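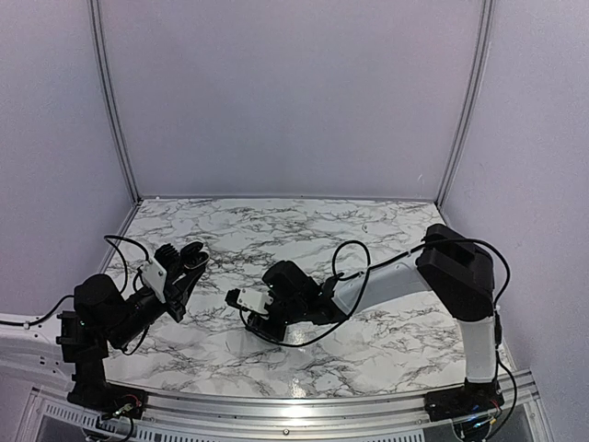

Chapter 9
Stone and Stone-Look Surfaces

In this chapter
How marble gets its pattern
Families of material sold under the word "marble"
Reading a sample
Stains, scratches and etching
Layout and seams
The Pekard counter: a case to work through

Key terms: bookmatch, calcite, etching, honed, porosity, repeat, sealer, slab, vein, wear layer

Raimo Valtonen ran a small countertop shop for most of his working life, and he kept a jar of lemon juice by the door. When a customer had settled on polished marble, he would put a few drops on an offcut, talk about something else for a while, and then wipe the spot dry. The dull ring it left did more than any brochure. Some customers changed their minds. Others ran a thumb over the ring, said they could live with it, and bought the marble. Valtonen considered both outcomes a good sale.

Chapter 8 dealt with wood and its movement. Stone moves very little, and the questions a designer has to ask about it are different ones. What is it made of? What will touch it? How large a piece can be had, and where will the joints fall? The same questions apply to the printed and molded products that imitate stone, although the answers change a good deal from one product to the next.

9.1 How marble gets its pattern

Marble begins as limestone. Under heat and pressure deep in the ground, the calcite in the limestone recrystallizes into a dense mass of interlocking grains. Pure calcite gives a white stone. The gray, green, gold or reddish veins come from clay, iron oxides, graphite and other materials that were present in the original beds or entered later through cracks.

A vein is therefore a layer or a filled crack running through the block, and the line seen on the surface is the place where the saw happened to cross it. Cut the same block in another direction and the pattern changes. Long parallel lines may turn into cloudy patches. Fabricators use this when they cut neighboring slabs and open them like the pages of a book, a layout called a bookmatch.

Veins can also be weak places. A slab with heavy veining may arrive with a mesh backing glued to its underside, and the backing should be left on during fabrication.

9.2 What the word "marble" covers

In a showroom the word is used loosely. A customer who asks for marble may be shown any of the following.

Natural marble. Quarried stone, cut into slabs or tiles. Each slab differs from the next. It reacts with acids and can be scratched by common kitchen tools, but it can also be refinished.

Cultured marble. Ground stone or other filler in a polyester resin, cast in a mold and covered with a clear gel coat. It is often used for vanity tops with a built-in basin. Once the gel coat has worn through, repair is difficult.

Engineered quartz. Crushed quartz bound with resin. It resists household acids far better than marble does. Hot pans can damage the resin.

Porcelain slab. Fired clay, usually with the pattern printed on the face. It is very hard and takes heat well. In many products the pattern does not run through the body, so a chipped edge shows a different color.

Laminate. Printed paper under a clear wear layer, bonded to a board. It is light and low in cost. Water that gets into an unsealed joint will swell the board.

Vinyl film. A printed sheet with adhesive on the back, used on shelves, displays and temporary tables. It is the thinnest of the group and the easiest to cut through by accident.

9.3 Reading a sample

A sample the size of a playing card tells you the color and the finish. It tells you almost nothing about the pattern. For natural stone, ask to see the slab itself. For printed products, ask for the repeat — the distance after which the design starts over. Seija Leinonen, who taught the layout course from which this chapter grew, had her students tape sheets of printed material side by side on a wall and walk backward until they saw the same vein twice.

Look at the sample under the light it will live with. A polished face reflects windows and lamps, while a honed face scatters the light and looks paler. Then look at the edge.

9.4 The Pekard counter

Pekard is a neighborhood bakery owned by Bereket Beyene. In August he asked for a new service counter, 2897 millimeters long, with a white veined top. Fruit tarts would be plated at one end and coffee served at the other. The floor would carry any of the materials listed above, but the stairway limited the pieces brought in to 1000 millimeters on the short side.

Beyene received 3 proposals: honed marble, porcelain slab and laminate. Reijo Lahtinen, who measured the site, noted that the wall behind the counter was out of square and that a joint near the sink would be hard to keep dry.

Keep this job in mind as you read the sections that follow. We will return to it after the discussion of seams, and again when we compare costs over the life of a surface. Before going on, write down which of the proposals you would choose and what further information you would want from the owner. Keep the page — you will need it for the first exercise.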